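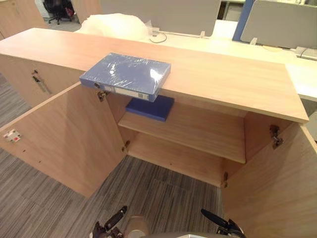 Helpers wanted – two-arm robot build, shared workshop

Posted December 23, 2023

Short version: we're building a two-armed robot in a shared workshop and need more hands. Unpaid, evenings mostly, tea provided. Start in the new year, finish by July if all goes well.

The project is called Lurnel. Grippers on both arms, camera up at the head end, everything else is a work in progress. Current job is putting files away – box file on top of an open cabinet, shelf underneath, get one to the other without dropping it. Sounds easy. Shrink wrap is slippy and shiny and the camera doesn't like the glare. Cabinet doors are their own headache, so for now we open them by hand and leave them open.

Where

Unit 39, Verkance Yard. Workshop is shared with other makers, office corner is where we do the cabinet runs. Ground floor, step-free from the car park side. Bike rack. Bring a jumper in winter, the heating goes off early.

Who we're after

1. Somebody handy with small mechanical stuff. Finger joints, linkages, pins that work loose. You don't need to have built a robot. If you've mended bikes or sewing machines you're most of the way there.

2. Somebody who writes Python and doesn't mind reading other people's. Ours is messy in places, sorry. Camera side especially – shiny plastic, pale wood, blue things on top of other blue things.

3. Two or three people to drive the arms by hand. We do practice runs where a person steers both grippers through the whole job, over and over. Dull after the first hour but you get good at it. Full training given, takes one evening. Must be 18 or over.

4. Wiring person. Crimping, labelling, tidying. The loom behind the shoulders was done in a hurry and it shows.

You can put in for more than one.

What you'd be doing, first month

Box file from cabinet top to shelf. We want 40 clean runs in a row before moving on. Then the same with a plain folder, which slides about differently. Then the door, starting with pushing it shut, then opening it. The key-in-the-lock question we're leaving till spring, dont ask yet.

Also the usual – sweeping up, charging batteries, writing down what broke.

Time

One evening a week is enough, two is better. Sessions run 6.30 to 9.30. If you can only manage every other week say so, we can work round it. Please don't sign up and vanish, we plan the arm sessions in pairs and the other person ends up sat there.

Money

None for helpers, this is a hobby build. We have a 300 pound kitty for parts and will pay back bus fares and anything you buy for the project, if you ask first and keep the reciept. Workshop membership is covered on our nights only. If you want to use the laser cutter for your own things that's a separate conversation with the front desk.

Safety bits

Induction before you touch anything. Closed shoes, hair tied back, no lanyards near the arms. One person on the stop button whenever the power's on, no exceptions, and that person isn't on their phone.

What you get out of it

Hands-on time with a working pair of arms, which is hard to come by outside a lab. Your name on the write-up if you want it there. Use of the spare Prado bench on project nights for whatever you're making, so long as it's clear by closing.

To apply

Email helpers at baltari dot example, or put a note in pigeonhole 3763 by the workshop entrance. Few lines is fine. Tell us:

– which of the four jobs
– which evenings you can't do
– anything you've made or mended, photos welcome
– anything we should know about access, lifting, allergies etc

No CV needed. We'll reply to everybody but give us till the second week of January, workshop shuts over the holidays. After that come along for a look round before you decide, we'll be on the cabinet again.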